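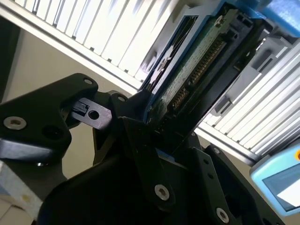
Luuk Verbeke asked that the minutes of the last meeting say clearly that the Korlow visit was a demonstration only, and that no order has been promised. This was agreed and the text will be corrected.

Minutes, Grormont working group on dismantling, Feb 3, 2023
Chair: Elis Parry. Apologies: none.

1. Report of the visit
Elis Parry thanked Korlow for the open afternoon. We were 3 from our side and the demonstration took about 72 minutes, with the questions included. Korlow explained that the programme is made for office computers which companies give back.

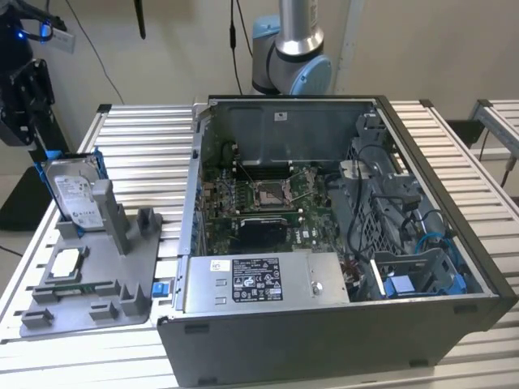
2. Questions to Korlow
The group wishes to know how much preparation is needed before the robot can begin. Luuk Verbeke said that opening the side panel is a different task from taking out the parts, and the offer must tell us which of them is included. It was also discussed how the parts are kept after removal. The tray beside the computer, with its own places for the hard disk, the processor and the memory module, was found practical, and Elis Parry will ask if Probert can make a similar one for our older models. Screws remain an open point.

3. Trusuverro software
Postponed, as the licence text was not received.

4. Actions
Elis Parry: write to Korlow with the questions under item 2, inside 30 days.
Luuk Verbeke: send to Korlow the list of our computer models, reference 1649.

The next meeting will be fixed by e-mail.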